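Preguntas frecuentes sobre mi taller de encuadernación en casa

Última actualización: septiembre

Me llegan siempre las mismas dudas por correo, así que las junto aquí y de paso me ahorro repetirme (¡aunque me encanta que escribáis!).

¿Hace falta experiencia?
Ninguna. Mi primer cuaderno se abría solo por la mitad y todavía lo uso para la lista de la compra. Si sabes enhebrar una aguja, vienes de sobra preparado.

¿Cuánta gente hay en cada grupo?
Seis personas, porque en mi mesa no cabe ni un codo más. Nos vemos los sábados por la mañana y solemos acabar tarde, os aviso.

¿Qué papel usas?
Para empezar, uno de 90 gramos, color crema, que pliega muy bien. Lo importante es la dirección de la fibra: tiene que ir paralela al lomo. Si la pones al revés, el cuaderno se ondula y ya no hay prensa que lo arregle.

¿Cola blanca o engrudo?
Yo mezclo las dos cosas. La cola sola seca tan rápido que no me da tiempo a colocar la tela, y con un poco de engrudo puedo rectificar con calma.

¿Qué costura enseñas?
La copta primero, que queda a la vista y es agradecidísima. La aprendí con Xuelian Li, que me hizo descoser la misma tapa hasta que la tensión quedó pareja. ¡Y tenía razón!

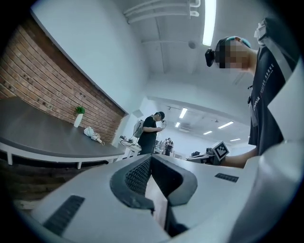
¿Y si se me rompe el hilo a mitad?
Nudo de tejedor por dentro del cuadernillo y a seguir. Encera siempre el hilo antes, dos pasadas bastan.

¿Arreglas libros antiguos?
Solo los míos. Para los vuestros, mejor un restaurador, que yo me pongo nerviosa.

Categoría: Papel y encuadernación

Entradas relacionadas:
Cómo plegar sin marcar el papel
Mi primer álbum en acordeón
Guardas pintadas con engrudo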